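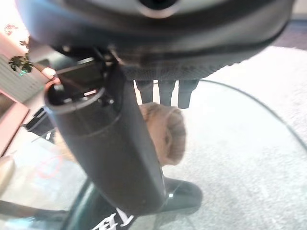 **Ticket 1071: Listholm invoices dropping the last line**

Status: reopened, Sunday, April 2, 2023

Kenska support closed this one as "resolved by update." I installed the update. The invoice I exported afterward had 25 line items on screen and 24 in the PDF, so I don't know what was resolved.

**Tried so far**

- Cleared the cache, as told. No change.
- Reinstalled the Erodero print driver. Same missing line, and now the margins are off too.
- Exported to CSV. All the lines are there, which makes me doubt the "corrupt data" theory.
- Switched the template from Guerra to the plain one. Worked once, failed the next 2 times.

Support says the October template change can't be involved. Maybe so, but I have 41 invoices from before it and every one of them exports fine. I'd like someone to look at the page break setting before I'm asked to clear the cache again.

**Needed from Kenska**

1. The actual change list for the update.
2. Whether anyone has reproduced this with a long invoice.

Please leave the ticket open until I've tested a fix on my end. Using CSV in the meantime.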